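To: manipulation-practice list
Subject: Re: Draft 2 of the tabletop grasping guideline, section on contact and clearance

Members of the list,

The Skirkwood office thanks those who sent comments on Draft 2. Most were editorial and have been taken in without discussion. The message quoted below raises a point of substance, and the editors believe it should be answered in public before the text is closed in November.

> From: Adateo test group
> To: manipulation-practice list
> Subject: Draft 2 of the tabletop grasping guideline, section on contact and clearance
>
> We have read clause 16 several times and still do not agree among ourselves
> on what it asks for. It says that a trial "shall be recorded as a grasp when
> the object is between the fingers." Our reviewers went through 147 trials
> from the simulated grocery set. One group marked a grasp as soon as the
> object was between the fingers. The other waited until the object had left
> the table. The two groups ended up with different success rates from the
> same recordings.
>
> We also ask whether the clause on neighboring objects applies in simulation.
> Nothing is damaged when a simulated can falls over, and our operators see
> little reason to lose a trial over it.
>
> Finally, the draft says nothing about views in which only one arm of a
> two-arm robot can be seen. Please advise.

The editors' answers follow in the same order.

On the first point, the Adateo group is right that the wording is loose. "Between the fingers" describes a position. It does not say that the object is held, and it should not have been used as the test for success. The revised clause will separate three states, each with its own entry in the trial record: enclosed, in contact, and lifted. A reviewer may mark "enclosed" or "in contact" from a single still. "Lifted" may be marked only from a sequence, or from the logged height of the object. Where a laboratory reports one success rate and no more, that rate shall be the rate for "lifted."

The still below will be placed beside the clause in Draft 3.

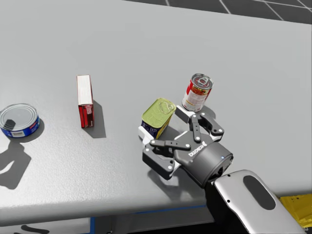
Figure 2. Simulated grocery set, rectangular tin between the open fingers and against the inner pads. Record as "in contact."

A reviewer given only this view should not mark "lifted," however likely the next step may seem. The tilt of the tin should go in the remarks field. Several laboratories have been treating a tilted object as a failed grasp, and the guideline gives no support for that practice. Tilt is to be noted and left for the person who analyzes the results.

On the second point, the clause on neighboring objects does apply in simulation. The soup can in Figure 2 stands very near the gripper, and a small change in the approach could bring the two together. The purpose of simulated trials under this guideline is to predict how a controller will behave on real equipment. A controller that is allowed to knock over cans in simulation will be carried to a real table with that habit in place. The Cledar laboratory reviewed 1286 simulated trials under the older wording and found that contact with a neighboring object had gone unrecorded in around 16 of them, all of which had been reported as clean.

The revised text reads as follows:

16.3 Contact between any part of the gripper and an object other than the target shall be recorded, whether or not that object moves.

16.4 If the object other than the target falls, or leaves the table, the trial shall be recorded as failed, in simulation and on real equipment alike.

16.5 Shadows shall not be used to judge contact or clearance. Where the view does not settle the matter, the contact log of the simulator shall be used.

Clause 16.5 is new. It was requested by the Hong test site, whose reviewers had been reading the shadow of the gripper on the table as a sign of its height. Lighting differs from one simulator to the next, and the method cannot be repeated between sites.

On the third point, Draft 3 will state that a view showing one arm is acceptable for clauses 16.1 through 16.5. It is not acceptable for the clauses on shared workspace, which require a view, or a joint log, covering both arms for the whole of the trial. Laboratories that keep only a close view of the gripper should begin storing joint logs now. Earlier trials without them may still be reported under clause 16, with a note in the remarks field.

Two matters remain open. The editors have not settled whether pads and fingers should be logged as separate contact surfaces, and would like to hear from sites that already do this. There is also no agreed wording for objects that stand at the far edge of the view. The present proposal is to name them in the trial record from the setup file and leave their condition blank.

Replies should go to the list and quote the clause number. Comments on other sections should be sent under a separate subject line.

For the editors,
Skirkwood office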